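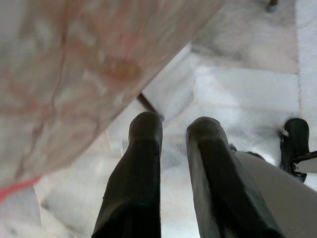
Seit Mai steht Skumance nun im Offenstall bei Folasade, und ich muss zugeben, dass ich in den ersten Nächten kaum geschlafen habe. 4 Pferde, eine neue Herde, und meine alte Dame mittendrin! Inzwischen frisst sie mit dem Wallach aus derselben Raufe – das hätte ich ihr nie zugetraut. Nur das Heu macht mir noch Kopfzerbrechen, es staubt, und sie hustet morgens ein wenig. Nazanin schwört aufs Bedampfen, ich weiche vorerst weiter ein.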